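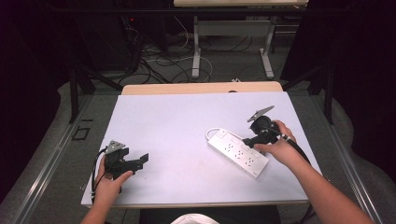 A black plug in a white power strip.

Power strips, space heaters and the July shutoff

Quick one this month, I am typing this between two meetings and the printer is jammed again.

The electric work at Peltow House starts Tuesday. Power goes off at 8 in the morning, floor by floor, top down. Guillot is doing the work, same crew that did the stairwell lights. They say three hours a floor. Plan on longer. Kibet Wanyama has the floor schedule taped up by the mailboxes – please don't take it down to copy it, take a picture with your phone.

Before then, have a look at what you've got plugged in at home. Peninah Makokha went round the second floor with the Guillot foreman last month and the same stuff came up in apartment after apartment. Strips plugged into other strips. Strips under rugs. A strip behind a couch with the cord pinched flat under the leg. One running a microwave, a kettle and a toaster oven, which is way too much for it.

So, the short version:

One strip per wall outlet. Never chain them.

Heaters, microwaves, fridges, window AC units go straight in the wall. Always.

If the strip feels warm when you touch it, unplug it and stop using it. Same if the plug is loose or there are brown marks near the holes.

Nothing over it. No rugs, no laundry, no dog bed (you know who you are).

Look on the back for the safety mark and the max load. No label, toss it.

We have 20 new strips in the office, bought with what was left from the hallway paint money. Free, one per apartment, bring your old one to swap. First come first served and Tatu Shirima has the key. She's there till 3 most days, closed for lunch whenever she gets hungry.

On shutoff day: unplug the TV and computers the night before, keep the fridge shut, charge your phone. Elevator will be off while they're on the ground floor so if stairs are a problem call Gladys Obura ahead of time and she'll sort out groceries or a ride. Anybody with medical equipment that needs power, tell us NOW please. We only have two names on teh list and I'm sure there are more.

Also the laundry room will be closed all day. Dryers 1 and 4 come back on new circuits, so no more tripping the lights. Finally.

Bike cage still needs a lock. Dues reminder next issue.

– Tumaini Athumani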